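Residents' Newsletter
Skoltthorpe House
July 25, 2023

From the Residential Services Office

SHARED LAUNDRY ROOM: REVISED ARRANGEMENTS FROM SEPTEMBER

The Residential Services Office wishes to inform all residents of the Prinmont and Tran wings of several changes to the use of the shared laundry room. The changes were approved at the last house meeting and will take effect at the beginning of September. Residents who are away for the summer are asked to read this notice before they return.

The room serves both wings. During the spring term the booking sheet recorded 1038 loads, against 597 in the same term of the previous year. The increase follows the opening of the upper floor of the Tran wing and was expected. It has nevertheless led to longer waits on weekend mornings and to a number of complaints about laundry left in the machines after a cycle has ended. The office received these complaints with thanks and has tried to answer each of them in the arrangements below.

Booking

Slots will continue to be booked on the paper sheet outside the room. Each resident may hold up to three slots in any one week. A slot covers the washer and the dryer together, and it is not necessary to sign for them separately. A slot that has not been taken up within 15 minutes of its start may be used by the next resident who is present and ready to wash.

Names must be written legibly and with a room number. Entries consisting of initials only will be crossed out. Ms. Brândușa Sandu of this office reviews the sheet each morning and will be glad to help any resident who cannot find a suitable time. Residents with early work shifts may ask her for a standing slot, which will be renewed at the start of each term.

Loading and unloading

The greater part of the complaints concerned the condition in which the washer is left. Residents are asked to bring their laundry to the machine in a basket, to place each garment in the drum singly, and to look inside before closing the door. Small dark items are easily missed against the inside of the drum, and the office holds a considerable collection of unmatched navy and black socks from the past year.

White and dark garments should be sorted upstairs where possible. Pockets should be emptied before the laundry is brought down. The rubber seal around the drum opening should be wiped after the last load of a slot, with particular attention to the lower part, where lint collects. The washer door should then be left open so that the drum can air.
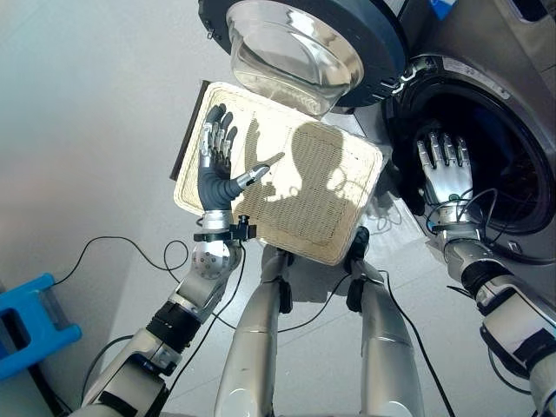
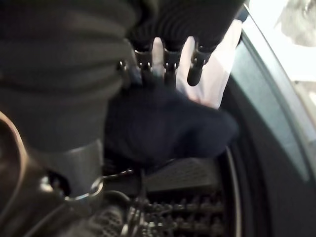
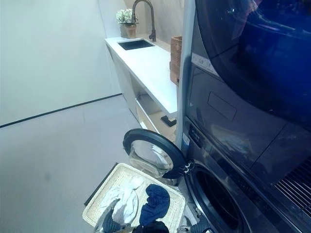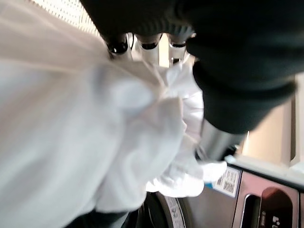

Laundry at the washer. The third picture shows the stacked machines, the basket and the long counter with its sink.

Baskets

The office has placed five baskets in general use. These remain the property of the house. They are intended for carrying laundry between the rooms and the machines and are not to be kept in bedrooms or used for storage. Ms. Zoi Kourkoulas, who orders household supplies for both wings, reports that replacements for the previous baskets were a larger expense than they should have been, most of the originals having been found in wardrobes at the end of the year.

Baskets should be stood on the floor in front of the washer while loading and moved aside once the drum is full, so that the walkway remains clear. They should not be placed on top of the machines. Wet laundry may be carried in them for short distances, but it should not be left in them overnight. A basket with a loose or broken edge should be handed in at the office, as split fibers will catch on knitwear.

The counter and sink

The white counter may be used for folding. It is not to be used for ironing, and residents are reminded that ironing boards are available on each landing. Detergent bottles should be closed and returned to the owner's room after use. Spills should be wiped up at once with plain water; abrasive powders must not be used on the surface.

The sink is available for hand washing and for treating stains. Items may be soaked for one hour if a card bearing the resident's name is left beside them. Dyeing of fabric is not permitted in the sink or in the machines. This rule has been in place for some years — it is repeated at the request of several residents whose shirts came out pink in March.

Uncollected laundry

From September, laundry remaining in a machine 20 minutes after the end of a slot may be removed by the next resident and placed in a basket. It should be handled with clean hands and kept off the floor. The resident who removes it is not expected to fold it or to transfer it to the dryer. Laundry not claimed by the following evening will be taken to the office and held for one month, after which it will be passed to the Plonder clothing exchange.

Unclaimed items currently held include two bath towels, a child's cardigan, a set of pillowcases and the socks mentioned above. They may be inspected at the office during opening hours. Proof of ownership is not required, although residents claiming a single sock are encouraged to bring the other one.

Faults and closures

Any fault with the washer or dryer should be reported to Mr. Shabani Lyimo by telephone or by a note at the front desk. The report should give the time, the program selected and the point at which the machine stopped. Residents should not attempt to force the washer door or to remove any panel. The lint filter of the dryer is the exception and must be cleared by each user before and after drying.

The laundry room will be closed for one morning in the first week of September for the annual service of both machines. The date will be posted on the door and on the booking sheet as soon as the service firm has confirmed it. Slots already booked for that morning will be moved, and the residents concerned will be contacted individually.

Comments on the new arrangements may be addressed in writing to Ms. Chrysanthi Athanasiadis, Head of Residential Services. Ms. Theano Andreadis will collect them for discussion at the autumn house meeting, together with any proposals for extending the weekend hours. Printed copies of this notice are available from the front desk.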